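Proyecto de asignatura — Buenas prácticas para registrar demostraciones de apilado en simulación
Autores: Bijan Yazdani y Hooman Soltani
Entrega: 15 de junio de 2025

4. Normas de registro adoptadas

El conjunto Bindari se inició en marzo sin un protocolo escrito. La primera revisión mostró que dos operadores podían etiquetar de forma distinta un mismo episodio de apilado, y que el evaluador Padum aceptaba ambas versiones. De los 1.343 episodios grabados se conservaron 811 tras aplicar las reglas que siguen.

4.1 Criterio de éxito. Un episodio se marca como válido solo si el cubo superior descansa sobre el inferior con la pinza abierta y retirada. Una pinza que todavía rodea el cubo no cuenta como estado final, aunque la pila parezca correcta. La comprobación se hace con la pose que entrega el simulador y nunca a partir de una sola imagen.

4.2 Cámaras. Cada episodio incluye una vista exterior y otra próxima a la superficie de trabajo. La vista próxima puede perder de vista la pinza o una parte del objeto; en ese caso se mantiene la secuencia y se anota la oclusión en los metadatos. No se admite recortar ni reencuadrar después de la grabación.

4.3 Condiciones iniciales. La semilla, la posición de los cubos y la configuración articular se guardan antes del primer movimiento. Si falta alguno de los tres campos, el episodio se descarta completo.

4.4 Nomenclatura. Los cubos se identifican por color en todos los registros (turquesa, magenta). Las etiquetas «cubo A» y «cubo B», usadas al principio, quedan prohibidas — su asignación cambiaba según el operador.

4.5 Revisión cruzada. Quien graba no valida. Se extrajo una muestra de 200 episodios para que el segundo autor repitiera el etiquetado sin acceso al original. Los desacuerdos se concentraron en episodios interrumpidos justo antes de soltar el cubo.

Entorno de simulación, con los cubos turquesa y magenta: 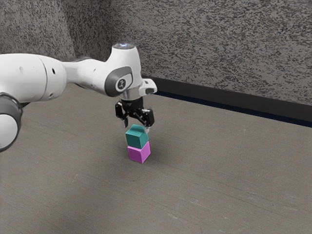
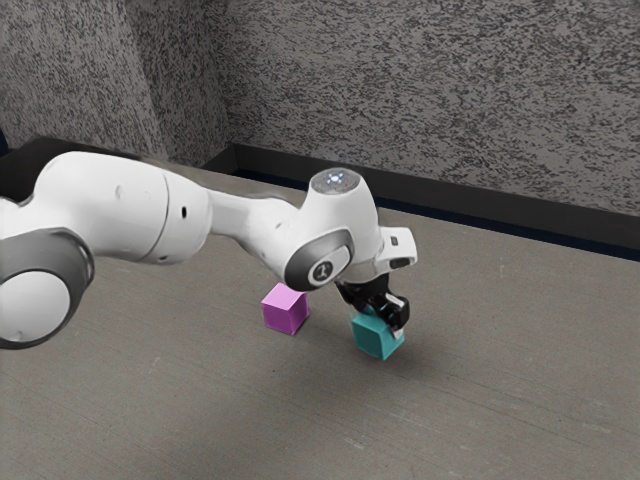
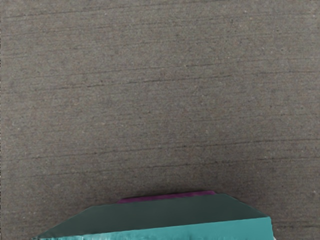

4.6 Limitaciones. Las reglas se redactaron para tareas con 2 objetos y una sola pinza. No cubren el contacto entre cubos durante el agarre, que Padum registra como evento pero no penaliza. Tampoco se ha verificado que el umbral de retirada de la pinza sirva para otro efector final. Para la siguiente entrega se propone fijar ese umbral en el fichero de configuración y registrar su valor en cada episodio.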